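Bestalero Season Scorer
User Guide, Section 4: Setting Up Your Championship

By now you should have the program installed and your drivers typed in (that was Section 3, and if you skipped it, go back, this section won't make much sense without names in the list). Now we get to the fun part, turning a pile of race results into a championship table that people can argue over.

I wrote Bestalero for my own karting league, so a lot of the defaults are just the way we do things. You can change nearly all of them. I'll tell you as we go which ones are easy to change later and which ones are a pain.

Before you start

Have these handy:

- your calendar, or at least the order of the rounds
- the points you give for each finishing place
- your rule for ties (if you don't have one, pick one now, before the season, while everybody still likes each other)
- the password you made in Section 2

Set aside a quiet half hour. My first go took a whole evening, but I was writing the program at the same time.

4.1 Create the season

1. Open Bestalero and click Seasons, then New.
2. Type a name. Keep it short, it gets printed across the top of every results sheet. Mine is just "Sumlow Winter" and it fits nicely.
3. Choose Drivers Only or Drivers and Teams.
4. Click Create.

Caution: You can't switch from Drivers Only to Drivers and Teams once the first round has been scored. I know, I know. It's on my list. If there's any chance you'll want a team table, choose Drivers and Teams now and put everybody in a team called None. The team table stays hidden until there are at least two real teams in it.

4.2 Add your rounds

1. Click the Calendar tab.
2. Click Add Round and pick a track. Villa and Sumlow are already in the list with both of their layouts. For anywhere else, click New Track and type the name and the lap length.
3. Tick Double Header if you run two scoring races on the same day. Each race gets its own column in the table.
4. Repeat until the whole season is in there.

You can drag rounds up and down to reorder them. If a round gets rained off, please don't delete it! Right-click and choose Void. A voided round keeps its column and shows a dash for everybody, and it means your drop scores (see 4.4) still work out properly.

Note: Villa has a long layout and a short one, and their lap records are kept apart. If you pick the wrong one, someone is going to "break" the lap record by eleven seconds and be very pleased with themselves. Check the layout box. 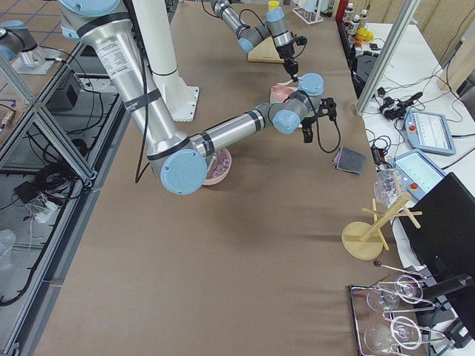 Two robot arms above the brown paper, with the pink bowl beneath the nearer one's elbow.

4.3 Set the points

The default table gives 25 for a win and runs down to 1 for tenth. To change it:

1. Click Points, then Edit Table.
2. Click a number and type over it. Press Tab to move to the next place down.
3. To pay points further down the order, click Add Place. I'd go at least as far as your usual grid size if you have newer drivers, a couple of points for fourteenth really does bring people back next month.
4. Click Save Table and give it a name.

You can have more than one points table. We use one for normal rounds and a fatter one for the finale. To use a different table for one round, go back to Calendar, click the round, and choose from the Points Table menu.

Extra points for pole or fastest lap are on the same page under Bonuses. Put a number in the box to turn a bonus on, leave it blank to turn it off. There's a little box underneath marked "Must finish in the points." With that ticked, a driver who is miles off the pace can't pit for new tires and pinch the fastest lap point on the last lap. Ours is ticked, and there's a story behind it, but this is a manual.

Caution: If you edit a points table in the middle of the season, Bestalero rescores every round that uses it, all the way back to the first. Sometimes that's what you want. If it isn't, click Duplicate, edit the copy, and set the remaining rounds to use the copy.

4.4 Drop scores

Lots of clubs let drivers throw away their worst result or two. Go to Rules, then Drop Scores, and type how many.

A few things people write to me about:

- A missed round counts as a zero and can be dropped.
- A disqualification counts as a zero and can NOT be dropped, unless you untick Keep DSQ.
- Voided rounds don't count at all, so they never use up a drop.
- Dropped scores show in brackets in the table, the same as they would on a printed sheet.

Leave Show Gross Total ticked for the first few rounds. Early in the season the dropped-score totals look odd (somebody who has done one race and dropped it has nothing at all), and the gross column keeps the peace.

4.5 Ties

Out of the box, ties are split by most wins, then most second places, and so on down. If two drivers are still level after that, whoever got their best result first goes ahead.

To change the order:

1. Click Rules, then Ties.
2. Drag the lines into the order you want.
3. Untick any you don't use.
4. Click Save.

One season we had two teams finish on 369 points each, with the same number of wins and the same number of seconds. It went down to third places and I had to read the rule out loud twice in the parking lot. So do look at this page, even if you think it'll never matter.

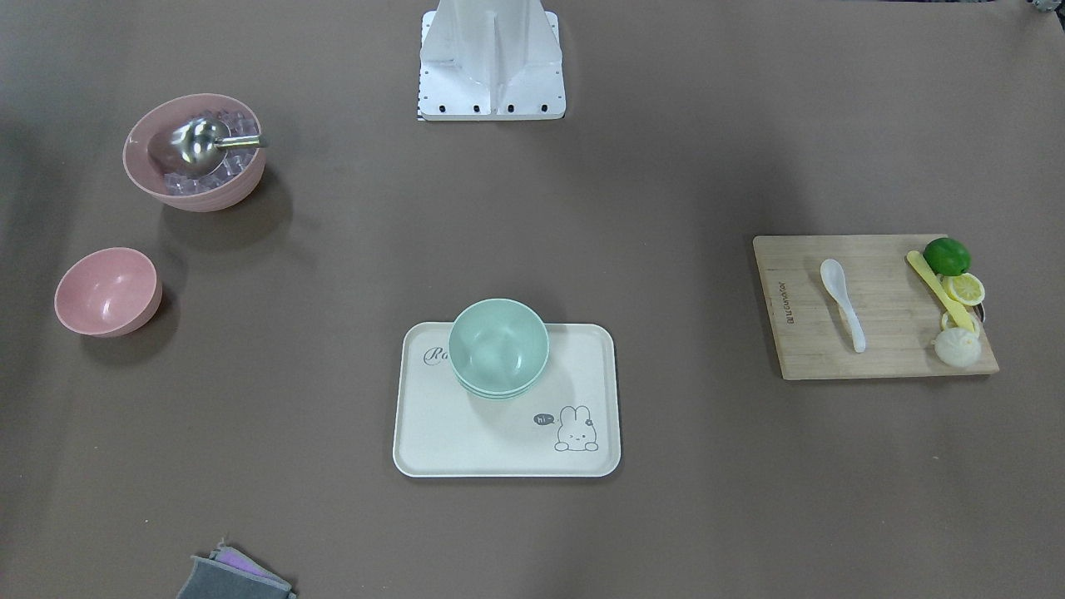
Pink bowl filled with ice, steel scoop lying on top.

4.6 Connect your timing box

If you type your results in by hand, skip ahead to 4.7. If you have a Rolden timing box, Bestalero can read the finishing order straight out of it.

1. Turn the Rolden on and wait for the green light to stop blinking.
2. Plug the cable into your laptop. Do it in this order! The other way around, my laptop decides the box is a printer.
3. In Bestalero, click Timing, then Find Box.
4. When the box shows up in the list, click it, then click Test.
5. Wave a transponder over the loop, or get somebody to roll a kart across it. Its number should pop up in the window inside a second or two.
6. Click Use This Box.

Now match the transponders to your drivers. Click Timing, then Transponders, and type each number next to a name. If a number comes in that isn't matched to anyone, you'll see it in red with the word Unknown, and you can right-click it to assign it on the spot. Very handy when someone has borrowed a kart at the last minute.

Note: Bestalero ignores leading zeros, so 0126 and 126 are the same transponder as far as it's concerned. If you own one of each, put a different one in somebody's kart.

Caution: Don't close the laptop lid during a race. The box will carry on recording, but Bestalero won't pick up the missed laps until you click Timing, then Fetch Laps, and on an old box that can be slow. I once fetched 1,561 laps after an endurance race and had time to eat a sandwich and coil up all the extension cords.

4.7 Do a dry run

Please, please do this before your first real round.

1. Click Seasons, right-click your season, and choose Copy as Practice.
2. Open the practice copy and click the first round.
3. Click Enter Result and make up a finishing order. Give somebody a penalty and disqualify somebody else, so you can see where those buttons are.
4. Click Score Round.
5. Look at the table and check a few totals by hand with a pencil.
6. Enter a second round and check again, this time with your drop scores in mind.

If a total looks wrong, click on it. A small window opens with every round, the points table it used, any bonus and any penalty. Nine times out of ten it's a round with the wrong points table attached.

Once you're happy, delete the practice copy or leave it there, it doesn't bother anything. Practice seasons have a gray background and won't publish, so you can't put the fake results online by accident.

4.8 If something goes wrong

The table is blank: You've entered a result but haven't clicked Score Round.

A driver is listed twice: Two spellings of the same name. Go to Drivers, tick both, and click Merge. The results move over to whichever one you ticked first.

Find Box doesn't find anything: Unplug the cable, close Bestalero, and start again from step 1 of 4.6. Then try a different cable. It's usually the cable.

The team totals look too high: Check Rules, then Teams, then Cars That Count. The default is All, and most leagues want the best two.

You scored the wrong round: Click the round, then Unscore. Your result is kept, it just comes out of the table until you score it again.

Section 5 covers penalties and protests, and Section 6 is printing and publishing the table.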